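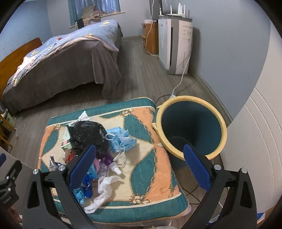

Trash pickup with hand-held grippers in a bedroom. Recordings of household tasks like this one are affected by the timing fault.

Werkanus stops trash robot tests after timing fault in recordings

Werkanus has stopped all tests of its household robot Imetti after the machine let go of objects too early and dropped a glass jar on the floor of a test apartment in Broment. No person was hurt. The company said the cause was a software error in the recordings from which the robot learns, and that tests will remain stopped until the data is repaired.

The incident took place in March, shortly before noon. Imetti was clearing a low table and had to put the waste into a bin with its two arms. According to the incident report, the right arm opened while the jar was still outside the rim. The jar fell and broke, and one piece of glass was found under a chair on the other side of the room. A technician was standing behind the safety line and pressed the stop button.

At first the technicians suspected the hand of the robot. They changed the motor of the right gripper and repeated the task with soft objects only. The same arm opened early again, this time with a paper cup and then with an empty snack bag. The left arm made no mistakes in these trials.

The error was then found in Giraldo, the program that Werkanus uses to prepare recordings before training. In the recordings, a person does the household task with a gripper in each hand, and the movement of both grippers is saved together with the video. Giraldo must bring all of this onto one common clock. After an update in the winter, the program moved the signal of the right gripper 80 milliseconds forward. In the data the right jaws began to open before they opened in the video.

"It is a small number, and you do not see it when you watch the recording at normal speed," said Nhung Phùng, who leads data quality at Werkanus. "But the robot learned that it can open a little before the object is over the bin. With a tissue, it often falls in anyway. With a jar we were not so lucky."

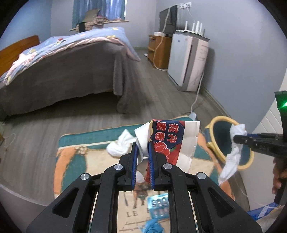 Trash tasks suffered more than others, Phùng said, for the reason that they contain so many releases. A person who clears a heap of wrappers and tissues opens the gripper again and again in a few minutes. In tasks such as folding a blanket, where the jaws stay closed for a long time, the shift had much less effect and the robot showed no clear change in behavior.

Werkanus has looked through 3,000 recordings made since last fall. Roughly 2,000 of them passed through the faulty version of Giraldo. The original files were kept, so the company can process them again and does not need to ask people to repeat the work in their homes. The people who made the recordings followed the instructions correctly, the report says, and the grippers they used worked as they should.

The report is more critical about the checks inside the company. Giraldo had an automatic test for the clock, but this test compared only the left gripper with the video. It had been written when most recordings were made with one hand, and it was not changed when the second gripper was added. The update therefore passed all tests and was used for training the same evening.

There had also been a warning. A colleague who reviews the recordings wrote in February that the right jaws looked "a bit nervous" in several files. The message was put in a list of low-priority questions about video quality and was not opened by the team that maintains Giraldo.

Werkanus has now gone back to the previous version of the program. The new test will compare both grippers with the video, and also with each other, at the start and at the end of every recording. A file that fails will be held back until a person has looked at it.

For the robot itself, the company has decided on a separate limit. Imetti will no longer be allowed to open its jaws above a certain height when it holds something hard, even if the learned program tells it to do so. Glass and ceramic objects have been taken out of the test apartment for the moment.

The repaired data should be ready in 3 weeks. Werkanus did not give a date for the next test in Broment.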